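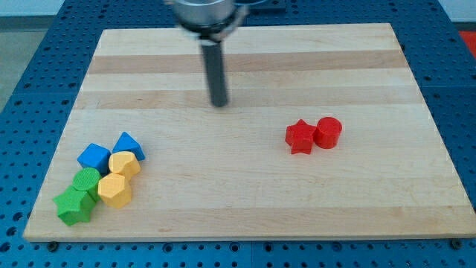

Raimonds Mägi would start with the glue line, and he said so before the first question was finished. A cutting board, in his view, is a set of joints that happens to have a work surface on it, and most of the complaints he hears are complaints about joints.

Glykeria Stefanou agreed in part. She makes edge-glued boards at a two-bench shop in Urnthorpe, and her objection was to the order of things. "The joint is only as good as the stock you put into it," she said. "If the strips went in at different moisture levels, the glue will hold and the wood beside it will split. People look at the crack and blame the glue."

The two have worked together since January on a plain board the shop calls the Nallska. It is maple, long grain, one thickness throughout. Strips are ripped oversize, left stickered for two weeks, then jointed and ripped again to final width. Stefanou rejects any strip that has bowed in that time. She does not try to press it straight in the clamps.

"A clamp closes a gap for as long as the clamp is on," she said. "After that you have a spring inside the board."

Color is a separate matter. Maple runs from nearly white to tan, sometimes within one plank, and customers ask whether the darker bands are a different species or a stain. Stefanou sorts for color only when an order calls for it. She sorts every board for grain direction, so that the planer does not lift fibers on one strip while it cuts the next one clean. Mägi would like all the strips in a board taken from the same plank. She considers this wasteful.

On glue they have no dispute. Both use a water-resistant wood glue, spread on one face, with clamps alternating above and below the panel. Squeeze-out should appear as an even row of small beads. A dry stretch means the joint was starved, and Mägi cuts those open and starts again. He scrapes the beads off once they turn rubbery and leaves the panel until the following morning.

Asked about end-grain boards, he was brief. They are easier on knives and they take more glue, more sanding and more oil. "I make them when someone asks," he said. "For bread and vegetables I don't see the need."

Flatness took up a good part of the conversation. A board that rocks on the counter has usually been oiled on one side only, or washed and left lying on its back. The top dries, the underside stays damp, and the panel cups. Stefanou's advice is to wash both faces, wipe both faces and stand the board on edge with air on each side. A slight cup often goes away if the board is stored that way for several days. If it does not, she takes both faces down with a hand plane, checking with a straightedge across the width and then corner to corner.

She also keeps a record. Her repair book has 1254 entries, and the most frequent word in it is "dishwasher."

"I can reglue a dishwasher board," she said. "I can't promise you it will be the same width afterward."

For the surface, the shop sands to 180 grit, wets the wood to raise the grain, lets it dry, and sands once more at 220. Mägi has tried going up to 2000 and found that the oil sat on top longer and the board felt slick under a wet onion. He went back to 220. Food-grade mineral oil goes on until the wood stops taking it, with the excess wiped off after an hour. A mix of oil and beeswax goes over that if the board will be near a sink.

Knife marks they treat as ordinary wear. Stefanou resands a board when the marks start to hold color after washing, beet being the usual test. A sheet of 100 grit on a flat block will remove most of them, working with the grain, and the two finer grits follow in order. She does not fill cuts with wax.

The last topic was juice grooves, on which Mägi has firm opinions. He routes them only on boards meant for meat, 3/8 inch wide and set in an inch from the edge. On a thinner board he leaves them out. Stefanou will cut one wherever the customer wants it, provided the board is at least an inch and a quarter thick, and she charges the same price either way.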